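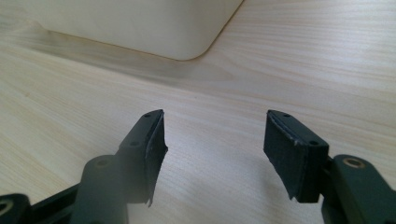
Week 4 handout: Sorting, storing and the small workshop

Welcome back, everyone. Last time we got as far as the stockroom at Hanmont, and several of you asked afterward why a firm that size bothers with a paper card for every bin. So let me start there, and I promise we'll reach the reading before the hour is up.

Hanmont kept 483 kinds of part on its shelves, most of them small and most of them cheap. A part that costs next to nothing still stops the whole bench when it runs out, and that is really the heart of this unit. The card tells you when to order again - the reorder point, in the words of your textbook - and how many to ask for.

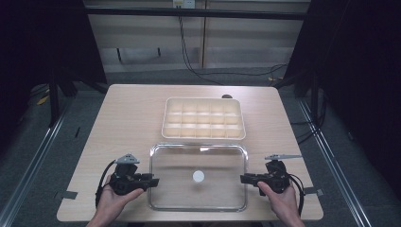
Now, the reorder point depends on two things: how fast you use the part, and how long the supplier takes to bring you more. Suppose Neltholm uses 500 washers a week and the delivery takes two weeks. They need 1,000 on hand the day they place the order, plus a little extra for the weeks when the truck is late (and there are always a few of those, as anyone who has worked in a shop will tell you).

The extra is called safety stock. How much is enough? I like to leave that open for a while, and last term's group had a good long argument over it.
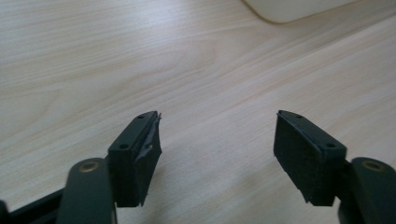 One student felt that safety stock was just a polite name for not trusting your supplier, and wondered whether Ondton would do better to find a new one. It's a fair point, and I'd like you to keep it in mind as you read the Fröhlich case for next time. Bring your worked answers to problem 4, please, even if they're messy.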